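Metal step stool

Print this page
E-mail this article
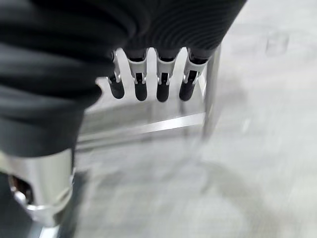
A metal step stool is a low piece of household or workshop furniture, made of metal legs joined by crossbars and topped with a flat surface on which a person stands, sits, or leaves the mail. It sits somewhere between the chair and the ladder, and has been looked down on by the makers of both. Most homes that own one cannot say when they bought it.

Terminology

The words "stool," "step," "stand" and "footstool" are used loosely, and stores are no help. In general a stool is meant for sitting, a step for standing and a stand for holding a thing that does neither, such as a fern. The same object is often sold under all three names at three prices. In the furniture trade around Wundville the low metal kind was long called a "kavanagh," after the Kavanagh works, and older residents still ask for one by that name and are handed a can opener.

Construction

The usual design has four legs, a top and a set of crossbars. The legs may be straight or splayed. Straight legs take up less floor and stack badly; splayed legs are harder to tip and easier to trip over. Crossbars, also called stretchers or rungs, run between the legs and keep them from wandering apart under load. A bar set low makes a stiffer base and collects shoe marks. A bar set high leaves room for a broom and very little else.

Tubing is the common material, in steel or aluminum. Steel is heavier and cheaper and will rust wherever the finish has been scraped, generally at the feet. Aluminum does not rust but dents, and a dented leg is seldom straightened with success, although many owners have tried it with a hammer. Joints are welded, riveted or bolted. Bolted stools come flat in a box with one more washer than the instructions mention.

Tops are made with rounded corners in nearly all modern versions. Square corners were dropped by most makers after long experience with shins. A ribbed or rubber-covered top gives better footing, and also holds flour.

Feet

The foot of a metal stool is normally capped in rubber or plastic. The cap protects the floor, quiets the stool and makes up for small differences in leg length. It is also the first part to go missing. A stool that has lost one cap rocks; a stool that has lost all four is steady again, but loud, and leaves rings on linoleum. Replacement caps are sold by the outside diameter of the tube, a figure most people guess at in the aisle, wrongly.

History

Low wooden stools are very old. The metal one had to wait for cheap tubing and for kitchens with cabinets nobody could reach. The Kavanagh works began as a maker of bed frames and turned to stools when it found itself with a great many short pieces of pipe. Its first model sold 400 in a year, a result the company called "steady."

The rival firm of Bretard answered with a folding version, advertised as closing with one hand. Bretard received 1,821 letters about this claim, many of them written with the other hand. The hinge was redesigned. At its peak the firm turned out about 3,000 folding stools a month, and the July catalog showed a couple waltzing beside one for reasons it did not go into.

Pindunetti, a later and more expensive name, sold a polished model with no visible fasteners. It was widely admired and was sat on mainly by guests. Furniture historian Ratree Saengthong, whose survey of small household stools runs to 30 chapters, gives Pindunetti one paragraph and the rubber cap two chapters.

Use and care

A stool should stand on level ground with all its feet down before anyone climbs it. Standing on a crossbar in place of the top is discouraged by every manufacturer and practiced in every pantry. Folding types need their catch fully closed.

Cleaning is simple. Warm water and a little dish soap will do for most finishes, followed by a dry cloth, as bare steel and standing water do not get along. Scouring powder dulls a bright finish. Loose bolts should be tightened when the stool begins to creak, and usually are, some years later.

See also

Footstool
Kitchen ladder
Plant stand
Things kept behind the refrigerator

Print this page
E-mail this article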